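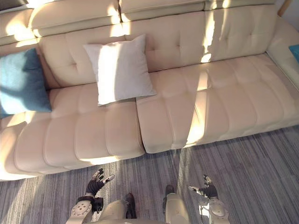 Blue and white throw pillows on the sofa, with the robot's hands out in front.

I went to see the people at Kikon back in May with one question: can a robot tidy my living room yet? The engineer I talked to laughed and said, "Which part of it?"

Fair enough! She's spent two years on the Vusia project, which is all household chores, and pillows are her pet subject. "A mug keeps its shape when you grab it," she told me. "A pillow changes on you every time." Her team logged 1,304 pillow pickups this spring, and 236 of those went wrong somehow (dropped, squashed, or put back facing the wall).
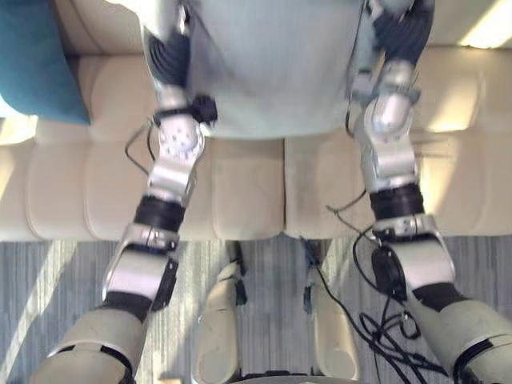 I asked whether walking was the hard bit. She shook her head. "Standing near furniture and leaning over it, that's what keeps me up. You reach down and all your weight goes with you." My own knees agree with her.

So when do I get one? "For one chore, in one room, with me nearby, you could have it now," she said. "For your whole house, ask me again later." I plan to. I've got a lot of pillows.
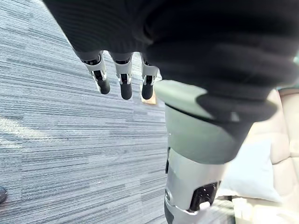 Fingers and black knit covering up close, with the carpet behind.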